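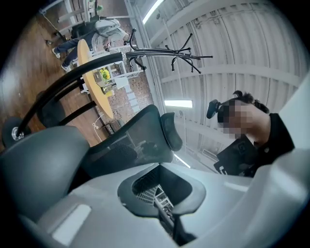

Jusico Team Day Kit

Item 288
Price: $525 per kit, plus shipping

The Jusico kit has what one group needs for a full day of team training at your own site. It was written by Shahnaz Saha and is sold through Trakodia. Each kit covers up to 5 people. Larger groups can order more kits and run them side by side.

In the box
Leader guide, spiral bound
Workbooks, one per person
Two decks of discussion cards
Feedback forms and a return envelope

Most groups start at 9 a.m. and finish by 4 p.m. The day can also be split into two half-day sessions. The leader doesn't need any training background, but should read the guide the day before.

Workbooks are for single use. Refill packs are listed under Parts and Refills.

Schools and nonprofits can pay by purchase order. For bulk orders or an invoice in your organization's name, contact Conall Noonan in the Doherty office.

Next print run: February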